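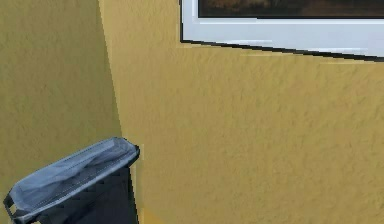 Plerham Animation Society – Newsletter & Interviews

The woman who translated Ninivano into English would prefer not to be named, on the grounds that the last time her name appeared on a fan forum she received a long letter about the word "marmalade". She agreed to talk to us in the café at Stultgate station, where she ordered a toasted teacake and then didn't eat it for two hours.

For anyone who has somehow been a member of this society without having it pushed on them, Ninivano is the one about the ferry pilots. It ran to 39 episodes, was sold abroad almost nowhere, and has survived in this country on tapes that look as though they were recorded through a sock. The box set from Egilsson finally goes on sale on July 26, 2023, in an edition of 3000, with English subtitles throughout and no English dub.

"People keep asking me about the dub as if I'd hidden it," she says. "There was a budget. The budget had subtitles in it."

She first saw the series as a student, in the old fan translation, and speaks of it with the sort of affection people keep for a terrible first car. Whole conversations in it made no sense. One of the pilots was called "Uncle" for the first half of the run and "the Deputy" for the second, and she had taken them for separate men who happened to share a coat.

"I had a theory about it. I thought it was about grief. I wrote part of an essay."

The work itself took her from one February to the next. Egilsson sent the episodes in batches, out of order, which she thinks was an accident, though she was never told so. She translated the final episode quite early on and then had to spend months being careful not to let the characters know what was coming. Several times she caught herself giving someone a line that was a bit too sad for what they were supposed to be doing, usually mending a net.

And then there is the marmalade. In the ninth episode the harbourmaster offers the crew something in a jar, and the old fan version had it as marmalade, and a generation of viewers built a fair amount on top of that. There are badges. The thing in the jar is a pickle.

"It's a perfectly ordinary pickle. I looked it up, I asked people, I rang someone's mother. It has never been marmalade. But I've had messages telling me I've ruined the breakfast scene, and I don't know what to say, except that he's eating it with fish."

Did she think of leaving it in?

"For an afternoon."

She is less certain about the songs. Every third episode or so the pilots sing, and the songs rhyme, and she decided the subtitles should rhyme as well. Egilsson's editor wasn't keen. There was an exchange of emails that she describes as polite in the way that parking disputes are polite. In the end the rhymes stayed in for the ferry songs and came out of the funeral, where the only thing she could find to go with "harbour" was "barber".

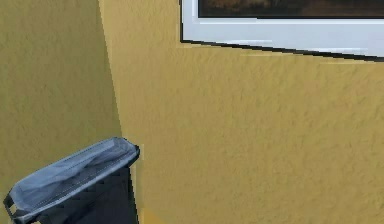 What she'd really like to talk about is line length. A subtitle has to be short enough to read before it goes, and the harbourmaster speaks, she says, like a man being paid by the syllable. His speech at the launching of the new boat cost her most of a week. In the original he thanks the shipwrights, the weather, the shipwrights' parents and a goat. The goat is mentioned again in a much later episode, so it had to stay. The parents went.

"If you speak the language you'll notice, and you'll write to me. That's fine. I've got a folder."

The folder is real. Its latest resident is a document from a viewer who was sent an advance set and returned 1177 separate comments, sorted by episode. She has read all of them. Plenty concern commas. A few are right, and she says so with visible pain, including one about tides in the opening episode that she has passed on in case there is a second pressing. Egilsson won't say whether there will be.

We asked whether she'd watch the series again now, for fun.

"Not for a while. I did put the first one on when the discs came, to check it worked, and I lasted until somebody said hello. I started wondering if it should have been 'morning'."

She has since moved on to a cookery programme, which she recommends to any translator as a rest, as the onions have very little subtext. She'd be glad to come and speak at Plerham in the new season, provided the evening isn't advertised with a picture of a jar. We've told her the posters haven't been printed yet. They have, and we'd be grateful if members could take down the one in the library.

Members who ordered the box set through the society can collect it at the next screening. Please bring your own bag, and if you paid by cheque, please sign it this time.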